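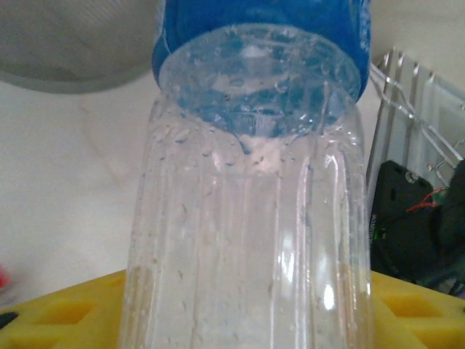
Wrist camera view of a ribbed bottle with a blue cap, yellow tray behind. Photo: Dörte Heitmann

Buy the camera before you buy the gripper

Most of the money people spend on a first robot arm goes to the wrong end of the problem. They read up on fingers. They compare stroke, grip force and pad material, and they watch videos of grippers picking up eggs. Then, with what is left of the budget, they add a camera, usually the cheapest one that fits the bracket. I think the order should be turned around, and after a winter of comparing both at our workshop in Flimstead I am fairly sure of it.

We had two grippers on loan. One was the Himulska parallel gripper, with flat fingers and rubber pads. The other was the Voß, with three curved fingers that close toward the middle. They are priced far apart and the sales sheets would have you believe they belong to different trades. The arm and the controller stayed the same the whole time, both from Staltholm, and so did the objects.

We ran 187 grasps in December, split between the two. The difference between them was small. The Voß was better on round things and the Himulska was better on boxes, as anyone would guess. On bottles they came out close enough that I would not pay extra for either one.

When I went back through the failed grasps, very few of them were the fault of the fingers. In most cases the arm had gone to the wrong place. A good gripper that closes an inch to the left of a bottle does exactly as well as a bad one.

Clear plastic is the hard case. The wall lets the background through, the ribs throw bright streaks, and drops on the inside scatter the light again. A depth camera looking down from a stand will often report a hole where the bottle is, or put the surface somewhere behind it. The cap is usually the only part that reads as solid, so the software reaches for the cap. That works if you want to lift by the cap. If you want to hold the body and unscrew something, it does not help much.

A camera at the wrist changes this, though it brings its own trouble. It gets close, and it moves with the hand, so you can take a second look from another angle before you commit. But up close a bottle fills the whole view. You lose the base, you often lose part of the top, and anything nearer than the bottle goes soft. We spent 7 working days just on where to mount it. Tilting the bracket did more for our success rate than swapping grippers did, and the bracket cost us 30 dollars.

The usual reply is that better software will fix all of this, so you may as well buy the best hardware you can hold in your hand. I have some sympathy for that. Software does get better, and a bent finger does not straighten itself. But software can only work with what the camera gives it. If the edge of the bottle is washed out by glare, the edge is missing from the data, and the program is left to guess.

There are shops where I would say the opposite. If you handle nothing but cardboard boxes of one size on a fixed belt, a plain camera will do, or none at all, and your money should go into fingers that last. Heavy castings are another case. Slip there is a safety matter, and I would not save a cent on grip.

For mixed benches like ours, where the next object may be a bottle, a rack or a loose wire, I would start with the camera. Put it on the arm you have, with the gripper you have, and record a week of attempts. Look at where the hand was when it missed – the position, before you think about the force. Then decide whether you need new fingers.

We sent the Voß back and kept the Himulska, mainly on price. The next order is for a second wrist camera with a shorter focus distance and a small light with a diffuser.

Dörte Heitmann, 28/02/2020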